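Tirkix short-interest table, notes for users
Last edited 2023-01-13

One row per stock per settlement date: 2,333 rows, 1,689 with a borrow fee. The rest are blank, and I left them blank. Treat any squeeze signal you find with suspicion – I found several and none held up in December.
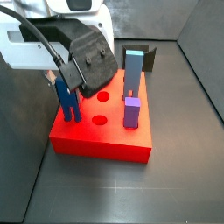
Rekha Nambiar objects that the fee column alone beats a coin flip. Maybe, over 14 dates. I'd want more.

Short interest is reported late, so shift it before joining to prices.
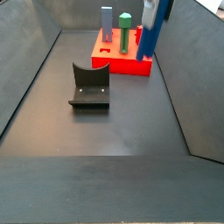

Can I trade on this?
I wouldn't. Costs are missing and the tickers were picked after the fact.

Fees come from one broker, Bangera.

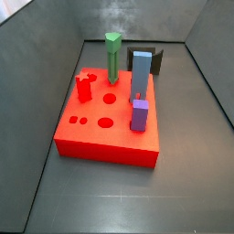

Their quotes change during the day and we kept only the last one.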